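Notebook – bedding corner, January, started just after lunch

Purpose, as given to me: decide whether the "quick make-up" method for the spare sleeping room does what Plornen say it does. Their leaflet claims one person can go from a stacked corner to a made bed in 12 minutes. I have read the leaflet twice and still don't know what they count as made. Sheet on? Quilt square? Pillows in place or only nearby?

Dong-hyun Hyun thinks I'm being difficult. Possibly. But he's the one who wrote "bed done" on the last sheet when the quilt was in a heap, so I'm putting down what I mean this time:

Sheet flat, no ridge you can feel with your palm.
Quilt opened right out, pattern side up, corners to corners.
Pillows off the side and onto the bed.
Spare mattress standing by itself, not held up by whatever is leaning on it.

The last one is mine, it isn't in the leaflet. I don't trust the leaning. A mattress stood on its edge will look settled and then creep down the wall when your back is turned, and the pillows in front make it look steadier than it is. Dong-hyun says the pillows are what stops it. I'd like to see that shown before we write it into anything.

State of the corner:
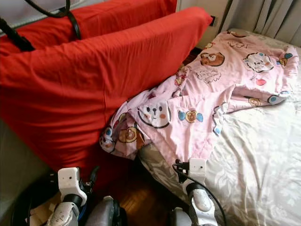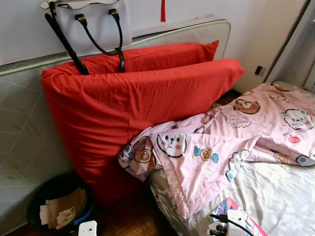
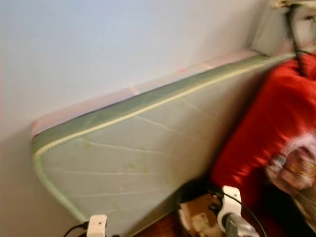 Dong-hyun's argument, which I'm noting in fairness, is that the pillows have to go somewhere while the sheet is being smoothed, so they may as well do a job. Fine. My objection is that you then have to take them away to finish, and the moment you do that you are back to a mattress with nothing in front of it. The leaflet skips over this. Step 4 says "return pillows" and step 5 is already about the curtains.

The quilt is the slow part, I'm fairly sure. Animal faces all over it, and they are some help in telling top from bottom, but when it's bunched you get a bear one way and a rabbit another and you end up turning the whole thing round to find an edge. I asked whether we could try the same routine with a plain one from Skorkier. Answer: yes, if I pay for it. They want 2,000 for the set and won't sell the cover alone. Parked.

Sheet: pale, floral, has a bit of a shine in some lights. Looks smooth from the doorway whether it is or not. Test by hand, never by eye. I've been caught by that before.

Pillow cases: red cotton. They crease if you look at them. Not going to mark anyone down for creases, whatever the Lubis checklist says about "hotel finish". Who is this room for? Somebody's aunt, most likely.

Also need to agree where the clock starts. Dong-hyun wants it from the first hand on the quilt. I want it from the door, because walking in and working out what is on top of what is part of the job. We left this unsettled and he went to make tea.

For next time:
– 2 runs each, same starting heap as near as we can manage it, swapping who goes first.
– One run with the pillows put on a chair instead, to see if the mattress stays up without them.
– Check the handbag is off the wall before anyone starts hauling the mattress about. Not mine.
– Ask Nostoleck if their wall strap fits a mattress this thick. The page says "100% of standard sizes", which tells me nothing.

Claim of 12 minutes: not tested yet, not believed yet.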